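Picking and restocking at Baslow: what changes for the floor staff
Speaker notes, 21st July session, operations track
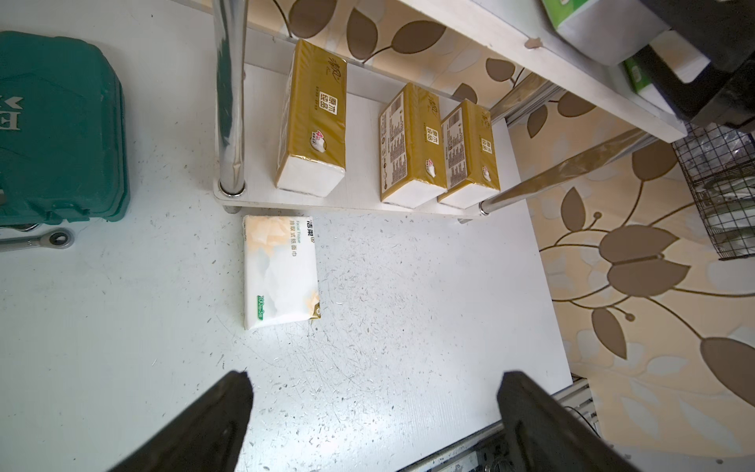

1. Opening (keep short)

Work at hand is restocking. Soft packs, low shelf, mixed wrappers. The pack on the table is marked 100抽×3层, so 100 pulls, three-ply. Gold packs on the lower shelf, ends to the front. Say that soft packs are harder than cartons: the film gives under the fingers and the outline is never quite the same twice. Do not go into grasp planning unless asked.

2. Where we started

Baslow carries 800 lines in the small-goods aisle. Before December, all shelf filling was manual, on two shifts. Staff were measured on lines closed per shift. That number covered walking, lifting, facing and checking, with no way to tell them apart.

Point to make: the old measure hid the checking. When the lifting moved to the arm, the checking stayed with people and had no time assigned to it.

3. What moved and what stayed

Moved to the arm: placing single packs on the two lowest shelf levels. Moved to the Irano scheduler: order of work.
Stayed with staff: opening cases, torn film, anything in mesh baskets, price tabs, all customer questions.
New: clearing stops. A stop is any event where the arm waits for a person. Median time to clear in the first month was 61 seconds -- most of that was walking.

Pause here. People usually ask about headcount. Answer: six posts on the aisle before, six now. Two have different job titles and one has a different pay grade. The grade took longer to settle than the installation.

4. Effects on the staff

Less bending. Reported by both shifts, no formal measurement yet.
More interruptions. A person opening cases is called away, comes back, and has to find their place again. Kuverach, the second site, groups stops into a queue and clears them together. Baslow clears each one at once. We have not compared the two properly.
Loss of control over sequence. Experienced fillers had their own order for the aisle. The scheduler ignored it until the March release -- staff can now pin a section.

5. Recommendations

Give checking its own time code before the first arm goes in.
Write the stop procedure with the people who will clear stops.
Train both shifts in the same week.
Agree the pay grade in writing before go-live.

6. Questions

Cost figures are in the handout. Refer pricing questions to Sales.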